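7.3 Hand stalls at plate (fault 904)

Right hand stops short of the rim, arm holds torque. Seen on both Katene units.

CAUTION — fingers can close without warning. Keep your hands out untill step 3 is done.

1. Hit E-stop. Wait 10 seconds.
2. Check the wrist cable for snags.
3. Power off at the base, not the tablet.
4. Restart, re-home both hands. 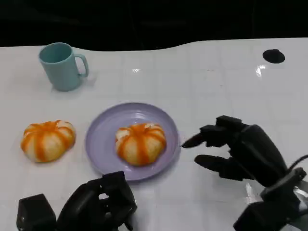

Fig. 7-2. Right fingertip at plate rim, second bun still on table.

Note: fault comes back — stop, call Rania Nimri at Doltstead. Dont override.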